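Search the glaze log
Search

21 Aug 2020

Celadon tests, second firing. Unloaded the Manel kiln at 72 C, bit early but no pinging. Top shelf much bluer than the bottom. Same glaze, same bucket, so it's the reduction again.

Tile 162 the best so far: pale, slightly gray in the throat, fine crackle all over the shoulder. Foot rim fired a decent brown where I left off the wax. Compare the May batch, which went olive.

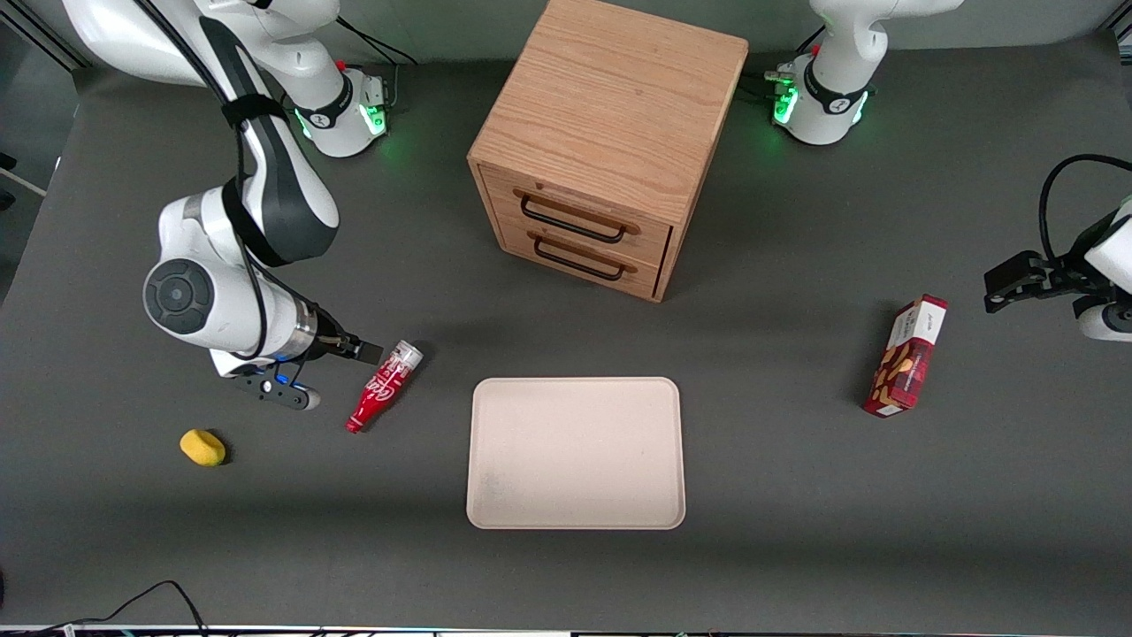
posted by: glaze bench / Christodoulou workshop

Wudetti feldspar is nearly gone. New bag is Semex, finer mesh, settles like concrete. Sieved it 2 times and still lumps. Do NOT swap it into the main bucket untill there's a line blend.

Double gourd vases: bisque held 800 C, fine. Waist joins OK on the small ones. The tall one has a hairline just above the join, inside only. Glaze it anyway, use as a test piece.

Thickness. Three dips too heavy, pooled in the waist and ran onto the foot. Two dips, then brush the lip. Lip still thin on the trefoil ones, clay shows thru at the spouts.

To do: iron wash for foot rims, weaker. Grind shelf 4. Start reduction earlier next time, damper in a bit further, write down the setting this time.

Last updated 21 Aug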